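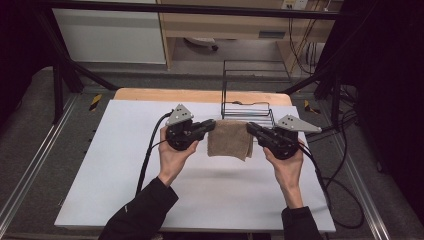
Servicio de ropa de baño: cambios en la residencia Rakville a partir de febrero

La dirección de la residencia Rakville informa a residentes y familiares de que, a partir de febrero, el suministro de toallas y albornoces pasará a regirse por un sistema de préstamo común. Hasta ahora cada residente aportaba su propio juego, marcado con nombre y número de habitación, y la lavandería lo devolvía por separado. El procedimiento ha generado extravíos frecuentes y un volumen de reclamaciones que el personal de planta no puede seguir atendiendo.

La residencia ha adquirido 200 toallas de baño y 100 de lavabo, todas de rizo de algodón. El lavado se realizará a 60 grados en las máquinas del sótano, con el detergente que ya se emplea para la ropa de cama. Las personas con alergias o piel sensible deben comunicarlo en enfermería, donde se anotará la necesidad de un lavado aparte. 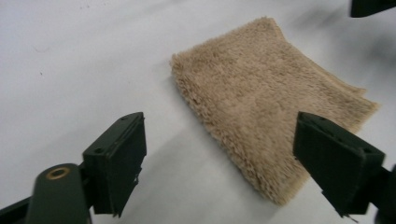 Entrega y recogida

Cada habitación recibirá dos toallas de baño y una de lavabo por residente. El cambio se hará dos veces por semana, siempre por la mañana, después del desayuno. La ropa usada se dejará en el saco de tela colgado detrás de la puerta del baño, nunca en el pasillo. Quien precise un cambio adicional podrá solicitarlo en el control de planta hasta las ocho de la tarde.

Las toallas propias podrán conservarse en el armario, pero no entrarán en el circuito general de lavandería. Las familias que deseen ocuparse de su lavado pueden seguir haciéndolo. Se ruega retirar antes de febrero las que no vayan a utilizarse —en particular las guardadas en los altillos, cuya limpieza está prevista para esas fechas—.
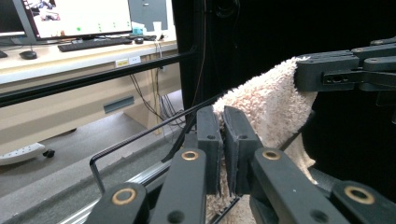 Los albornoces tendrán un tratamiento distinto. Dado que las tallas varían y que muchos residentes prefieren el suyo, seguirán siendo de uso personal y deberán llevar etiqueta cosida. No se admitirán etiquetas adhesivas ni nombres escritos con rotulador, que desaparecen en pocos lavados. El taller de costura, en la primera planta, las coloca sin coste para quien lo solicite.

Coste y reclamaciones

El préstamo está incluido en la cuota mensual y no supone incremento alguno. Las prendas personales extraviadas con anterioridad se podrán reclamar durante los próximos 20 días mediante el impreso disponible en recepción, indicando color, medida y cualquier seña que facilite su localización. Las que permanezcan sin identificar pasado ese plazo se donarán al ropero municipal.

El borrador de esta norma se presentó en la última reunión de familias. Se recogieron observaciones sobre el horario de entrega, que inicialmente coincidía con la fisioterapia del ala norte, y sobre la medida de las toallas de baño.
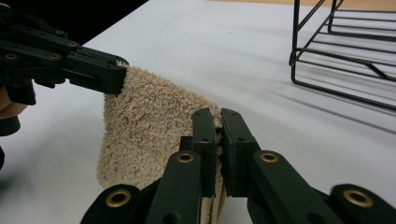 Parveen Khondokar pidió que las habitaciones dobles dispusieran de colgadores separados, «para que cada cual sepa cuál es la suya sin tener que preguntar». La propuesta ha sido aceptada y los colgadores, con dos colores diferentes, se instalarán antes de la entrada en vigor del nuevo sistema.

Las consultas sobre el contenido de este aviso pueden dirigirse a Omar Nasrallah, en la oficina de administración, en horario de mañana.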